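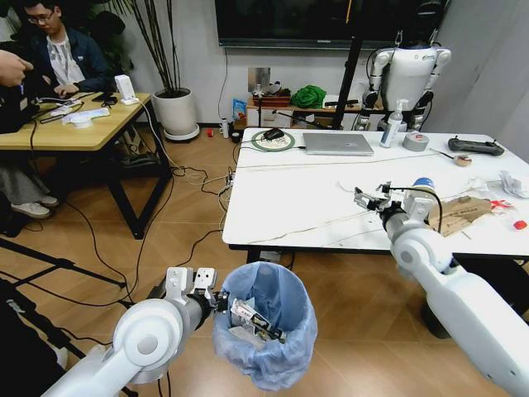

Ticket 156: Bin liners slide down in the small round bin
Site: Ustomdale, shared work room
Category: Cleaning and supplies
Status: Open
Date opened: 2020-12-16

Problem as reported
The light blue liner slips into the small round wastebasket as soon as there is some weight in it. The rubbish then goes between the liner and the wall of the bin, and the bottom gets sticky. It started with the new box of liners from Bodin (100 pieces). With the old liners from Furken we never had this trouble.

What I checked
1. Size. The new liner is wide enough for the rim but it is short. When I fold it over there remains almost 4 centimetres outside.
2. The rim. It had some grease on it. I washed it with dish soap and dried it with a paper towel. Small improvement only.
3. The filling. Snack wrappers are light, so they are not the cause. I think it is the cardboard, because people push it down with the hand and the liner goes with it.

What I tried
Duct tape on the rim: holds well, but it tears the liner when you take it out, and it leaves glue. Please do not use it again. The grey roll can stay on the white table, it is needed for other things.
Rubber band under the rim: works so far. I had to take a bigger one, the first one broke.
Knot at the back of the liner: also works, but with this short liner it is difficult to make.

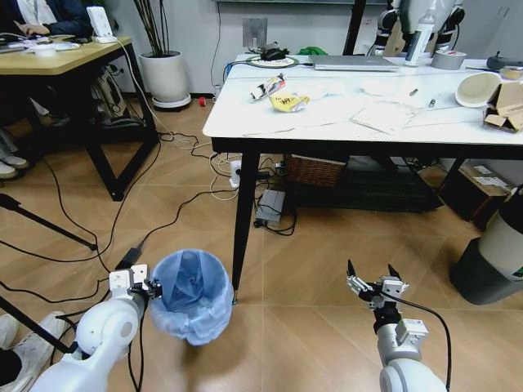

Small bin with liner folded over the rim. Table not yet cleared.

Still to do
- Flatten the cardboard and bring it to the recycling, not into this bin.
- Snack wrappers and bags from the white table go in the bin before the liner is changed.
- Ask Unia if they will exchange the rest of the box. There are 33 liners left and I would prefer the longer type, same colour is not necessary.
- Wash the inside of the bin once more at the next change.

Update, same day
Unia answered that an opened box cannot be exchanged. We will use up the 33 liners with the rubber band and then order the longer ones. I leave the ticket open until the new box is delivered.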